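Saseck Community Tool Library
Progress report to the Yang Fund, November

Lending
We lent more tools this period than last, mostly drills, sanders and tile cutters. Evening pickup now runs until 7 and has cut the Saturday line. We replaced 2 worn sanders from the repairs budget.

Workshops
The Plaston branch ran 3 home repair classes with 20 places each. All were full. The drywall class will be repeated.

Storage
Shelving from Ciltimex is up in the back room. Labeling continues.

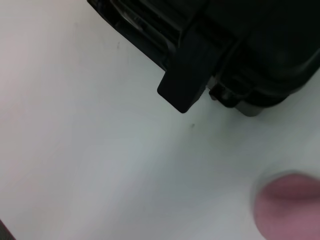
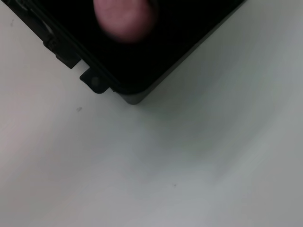
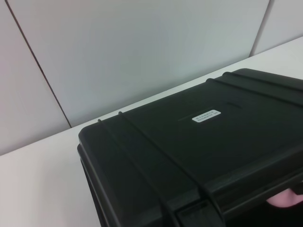
Black item on a white tabletop, all three views.

Next period
Finish the late fee policy and renew the Plaston lease.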